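Chopsticks, spoons and a pink tablecloth

March 2018

The owner of Brekham, a small shop selling kitchen goods, has spent years thinking about where people keep their chopsticks. We talked at the shop about holders, drawers and what wears out first.

"Most people start with a jar," she says. "Then the jar falls over."

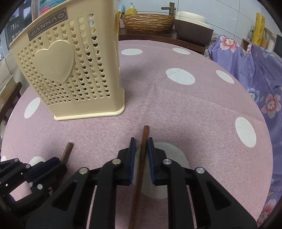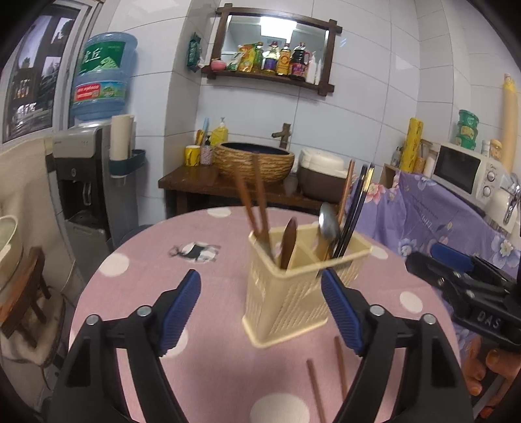

A plastic utensil holder and brown wooden chopsticks, on a dotted pink tablecloth.

What should a person look for in a holder?

"Holes, and a base that won't tip. Wood needs air. If water sits at the bottom, the tips go dark and you end up throwing out a good pair."

She sold 300 holders last August, her best month so far, and most were plain plastic. The ceramic ones from Galham look nicer, she says, but they are heavy and they chip – she has had several returned.

She washes wooden chopsticks by hand and dries them with a towel before they go back. Spoons can go in the same holder as long as they have their own side. She keeps mixed pairs together and doesn't worry about matching colors at dinner.

"I had 30 pairs at home once. We are four people. I gave most of them to my sister."

Her next order is for a wall rack from Cellden, for kitchens with very little counter space. She plans to try it at home first, next to the stove.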